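Porero bringt Glasurreihe Nava in den Fachhandel — Auslieferung ab November

Neue Niedrigbrandglasuren für Werkstätten, Schulen und Kursbetriebe. Vertrieb über Pomovik. Vorbestellung ab sofort.
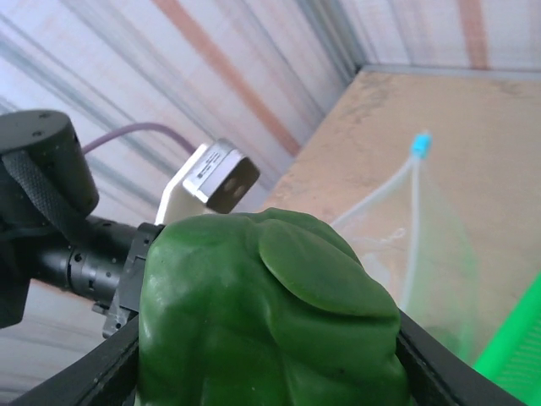
Porero erweitert das Sortiment um eine komplette Glasurreihe für Irdenware. Name: Nava. Lieferbar ab November, zunächst in Deutschland, Österreich und den Niederlanden. Die Reihe startet mit glänzenden und seidenmatten Tönen, Schwerpunkt Grün. Die Richtung für den Leitton: ein sattes, glänzendes Grün wie auf dem Bild, mit hellen Lichtern oben links und deutlich tiefer im Schatten, auch über runde Wülste und Falten hinweg. Flache Kacheln kann jeder. Interessant wird es bei Henkeln, Rippen, Knubbeln, gedrückten Rändern. Dafür ist die Reihe gemacht.

Was neu ist

Alle Nava-Glasuren sind für den niedrigen Brand ausgelegt, bis zu 1.000 Grad. Kürzere Brennkurve, weniger Strom, und viele ältere Schulöfen schaffen das ohne Mühe. Bisher hatte Porero in diesem Bereich nur Transparent und Weiß im Programm. Die Nachfrage aus Kursbetrieben war schon länger da, Farben gab es nicht. Jetzt also Farben.

Geliefert wird als Pulver im Beutel zu 500 Gramm. Flüssigglasur zum Pinseln folgt im Frühjahr, Gebindegrößen dafür stehen noch nicht fest. Das Pulver wird mit Leitungswasser angerührt, über Nacht stehen lassen, am nächsten Tag sieben. Wer es eilig hat, siebt zweimal. Tauchen und Gießen gehen beide, Spritzen auch, dann bitte etwas dünner ansetzen.

Der Grünton hat am längsten gedauert. Kupfer läuft gern weg, Chrom wird schnell stumpf. In der Versuchswerkstatt in Dellside sind dafür 700 Probeplättchen durch den Ofen gegangen, auf rotem, weißem und schamottiertem Ton. Herausgekommen ist eine Mischung, die an Kanten nur leicht aufreißt und in Vertiefungen dunkler steht. Auf rotem Ton wirkt sie wärmer, fast olivfarben. Auf weißem klar und kühl.

„Ich wollte ein Grün, das man anfassen will. Die ersten Proben sahen aus wie Badezimmer“, sagt Frans Geerts, Leiter Glasurentwicklung bei Porero. „Beim Leitton haben wir vier Rezepte weggeworfen, die im Labor einwandfrei waren. Auf einer Schale mit dickem Rand haben sie nichts getaugt. Also wieder von vorn.“

Zu den weiteren Farben

Moosgrün seidenmatt, Flaschengrün glänzend, ein helles Erbsengrün, dazu Senf, Rauchblau und ein gebrochenes Weiß. Alle untereinander mischbar, jedenfalls im trockenen Zustand. Überlappungen sind ausdrücklich erwünscht. Rauchblau über Senf ergibt zum Beispiel einen gesprenkelten Grauton, der bei den Testwerkstätten viele Freunde hatte. Erbsengrün über Weiß dagegen eher blass, das sagen wir lieber gleich.

Eine rote Glasur ist nicht dabei. Kommt vielleicht später. Geerts arbeitet daran, einen Termin gibt es nicht.

Für Schulen und Kurse

Die Farbtöne sind ohne Blei- und Cadmiumverbindungen rezeptiert. Beim Anrühren gilt trotzdem: Staubmaske auf, feucht wischen, nicht fegen. Das Sicherheitsdatenblatt liegt jeder Lieferung bei und kann vorab angefordert werden. Hinweise zur Verwendung auf Essgeschirr stehen im technischen Merkblatt, getrennt nach Farbton und Brennkurve. Bitte wirklich lesen, die matten Töne verhalten sich anders als die glänzenden.

Für Unterrichtsräume gibt es ein Starterpaket: alle Farben der Reihe, Sieb, Farbkarte aus gebranntem Ton, Brennprotokoll zum Kopieren. Das Protokoll ist absichtlich simpel gehalten. Datum, Ofen, Kurve, Platz im Ofen, Ergebnis. Reicht.

Lehrkräfte bekommen das Paket auf Anfrage auch ohne Sieb, viele haben ja schon eines im Schrank. Preis entsprechend niedriger.

Produktion und Lager

Gemischt und abgefüllt wird in Dellside, in der Halle neben der Versuchswerkstatt. Die Fläche wurde dafür auf 4.000 Quadratmeter erweitert. Neu sind vor allem die getrennten Mischstrecken für helle und dunkle Töne — vorher musste nach jedem Kobaltansatz einen halben Tag lang gereinigt werden, jetzt nicht mehr. Auch die Rohstoffprüfung ist umgezogen und sitzt direkt am Wareneingang. Jede Charge wird vor der Freigabe auf einer gerippten Probe gebrannt, nicht nur auf glatten Plättchen. Die Chargennummer steht auf dem Beutel unten rechts. Bei Reklamationen bitte immer mit angeben, sonst dauert es.

Vertrieb

Den Vertrieb an den Fachhandel übernimmt Pomovik. Bestehende Porero-Kunden bestellen weiter wie gewohnt, die Kundennummern bleiben gültig. Händler, die bisher nur Werkzeug über Pomovik bezogen haben, können Nava auf dieselbe Rechnung nehmen. Mindestmenge: ein Karton pro Farbton. Mischkartons nur in der Einführungsphase.

Die unverbindlichen Preisempfehlungen stehen in der Händlerliste, die mit dieser Mitteilung verschickt wird. Die glänzenden Grüntöne liegen etwas über den übrigen Farben, Grund sind die Rohstoffe. Farbkarten aus gebranntem Ton gehen ab Mitte des Monats an alle gelisteten Händler raus, kostenlos, eine pro Verkaufsstelle. Weitere gegen Berechnung. Gedruckte Farbkarten gibt es keine, der Druck trifft den Glanz einfach nicht.

Werkstatttag in Dellside

Zum Verkaufsstart im November öffnet die Versuchswerkstatt für Fachbesucher. Beginn 10 Uhr, Ende offen. Frans Geerts zeigt Tauchen und Gießen an stark geformten Stücken, am Nachmittag wird ein Ofen ausgeräumt, der am Vortag gebrannt wurde. Eigene Schrühware darf mitgebracht werden, bitte sauber und trocken, maximal zwei Stücke pro Person. Der Brand ist kostenlos, Rückversand nicht. Für Kaffee und Suppe ist gesorgt. Parken im Hof, die Zufahrt von der Rückseite ist derzeit gespert.

Anmeldung über die Pressestelle, Stichwort „Nava“. Journalistinnen und Journalisten erhalten auf Wunsch ein Musterset mit zwei Beuteln und einer gebrannten Probe, solange vorrätig.

Über Porero

Porero entwickelt und produziert Glasuren, Engoben und Gießmassen für Werkstätten, Schulen und kleine Manufakturen. Sitz und Produktion in Dellside. Das Sortiment umfasst 1.000 Artikel, vom Farbkörper bis zum Ofenwachs.

Pressekontakt

Porero, Pressestelle, Dellside
Fachliche Rückfragen: Frans Geerts, Glasurentwicklung, erreichbar vormittags ab 9 Uhr
Händleranfragen bitte direkt an Pomovik

Abdruck honorarfrei, Belegexemplar erbeten. Preisliste und Merkblätter auf Anfrage, wird in der Regel am selben Tag verschikt.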